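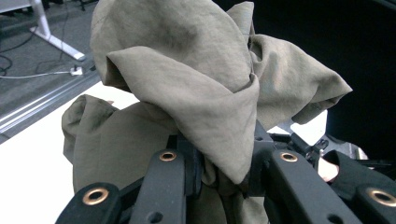

Fig. 1. Olive-green cloth held in a gripper.

Search this site Go

# Cleduno Token Transfer Log

Print this page | E-mail this page

Cleduno is a table of token transfers on the Zallow test chain, with the scripts used to build it. The release covers 107 wallet addresses. It is meant for people who write block explorers or test fee models.

## Contents

- `transfers.csv` – one row per transfer
- `wallets.csv` – one row per address, with its label
- `build/` – scripts that read a Zestar node and write both tables

## Fields in transfers.csv

- `block` – block height, integer
- `from`, `to` – wallet addresses in lower case
- `amount` – stored as a string in the smallest unit; do not parse as float
- `fee` – same unit as `amount`
- `status` – `ok` or `reverted`

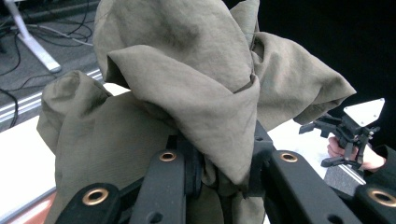
Last modified: September 2023

## Building from source

Start a Zestar node in archive mode and wait for it to sync. Set `NODE_URL`, then run `make tables`. The reader asks for 500 blocks per request. Lower `BATCH` if the node times out.

We use cookies to remember your settings. Accept | Decline

## Known issues

- Two addresses share the label `bridge-old`. Join on address, never on label.
- Reverted transfers keep their fee but show an amount of zero.
- Block times come from the node that made the block and can run backward by a few seconds.
- Transfers through the Bataineh bridge appear as two rows, one for the lock and one for the mint. The rows are not linked.

## Versions

Version 2 changed `amount` from integer to string. Files built with version 1 will not load with the current scripts and must be built again.

## License

Tables and scripts may be copied and changed if this README stays with them.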